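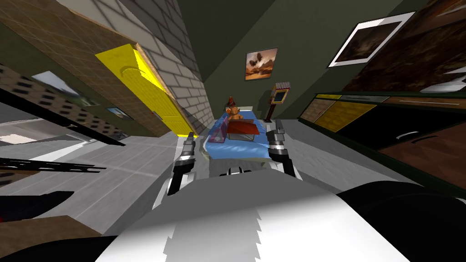
Bodura RoomSet
Simulated household rooms for planning a two-arm robot purchase

Bodura RoomSet is a library of furnished rooms for buyers who need to size a mobile two-arm robot before requesting quotes. Each room loads with collision geometry, hinged doors and drawers, and small objects. Arm reach, base clearance and finger opening are set from the vendor's data sheet.

License contents
Rooms: 43
Robot seats per license: 8
Supported arm controllers: Ninton N-series, Koller K2
Export: joint logs, contact logs, wrist and head views
Updates: each July

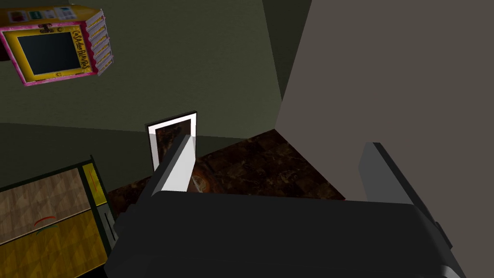

Gripper selection usually takes the largest share of an end-of-arm budget, and it is the item most often ordered before the task list is final. RoomSet reports housing width and finger travel separately. A parallel gripper with two plate fingers may fit an object between the fingers while a broad housing behind them strikes a cabinet front. Check low furniture first. A handle or slot close to the floor puts the housing near both the cabinet and the floor tile, and wall-mounted units then have to be checked with the same wrist angle. If one gripper fails either check, price a narrower housing before pricing a longer arm.

Planning sequence
1. List the objects and fixtures to be handled.
2. Load the nearest matching rooms.
3. Enter arm and gripper dimensions.
4. Run the reach report for each arm.
5. Send the report to the vendor with the quote request.

A reach report for one room takes almost 9 minutes on the minimum workstation. Overnight batches are supported and can be scheduled from the command line.
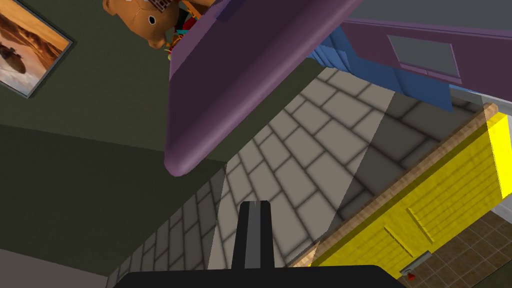

Wrist view, single finger below the curved end of a purple board.

Undersides of boards and shelves are included in the collision geometry. Clearance is reported from the fingertip and from the gripper base.

Ordering
Part BR-41: annual license, 8 seats
Part BR-41F: floating license, one site
Part BR-41D: Drivholm mobile base profile, sold separately

Hardware is not included. Floating licenses require a local license server. Quotes are issued per site, and seats may be moved between workstations at the same site without charge. Custom rooms are quoted from a dimensioned floor plan and a furniture list.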